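3 Aug 2019

Water meter 424 at six this morning, no change overnight, so the supply side isn't leaking. Drip line pressure is still low at the far end of the tomato bed. Flushed the filter and got a teaspoon of grit out of it. Replaced two emitters.

## Laundry and indoors

Short load, towels and cloths only. Ran it on cold and kept the rinse water for the squash.

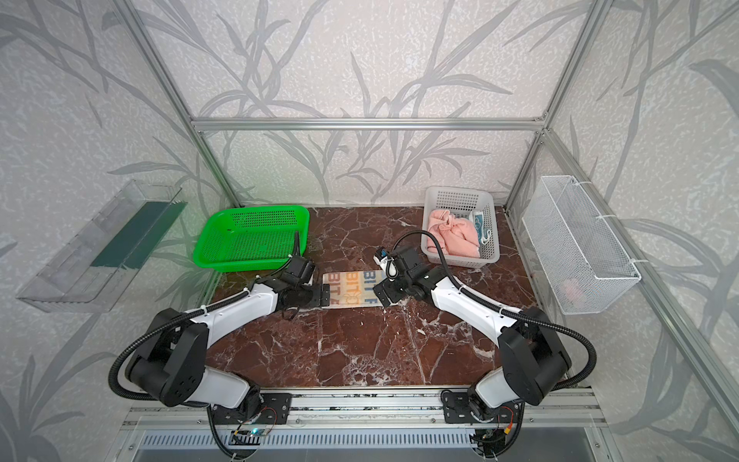
## Soil

Dug a test hole beside the third row. Dry to 11 inches, then clay. The timer has been giving short daily runs, and the water never gets down to the roots. Changed it to one long run every third day — the setting I should have used in May. The Brinex timer loses its clock when the battery is pulled, so I reset that as well.

Mulch is thin on the south side. Two more bags from Taltcombe should cover it.

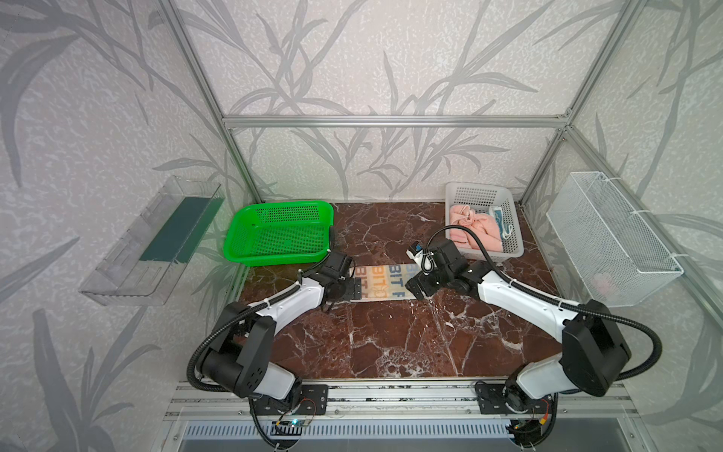

Mal-soon Cha wrote back that her clay bed needed a full week before the lower leaves stopped curling, and that I should leave the fertilizer alone until then. I'll hold off.

Tank is down to a third after the long run. It holds 3000 liters when full, and no rain is forecast before Thursday.

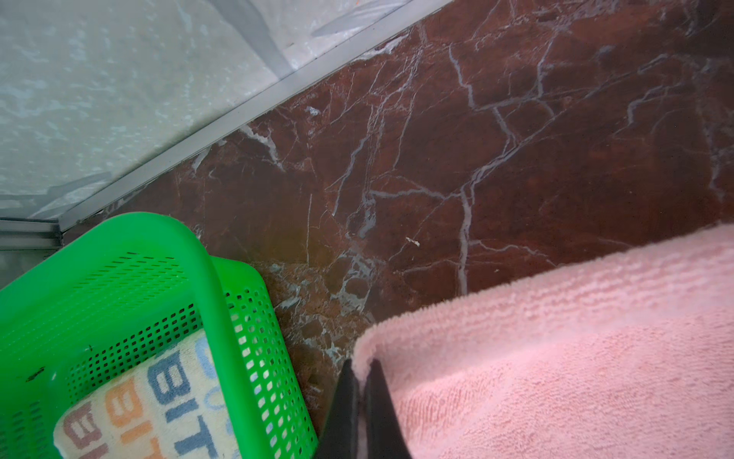
Is one long run enough for the peppers too? Probably, but they sit in looser soil, so I'll dig a second hole there tomorrow before changing that valve.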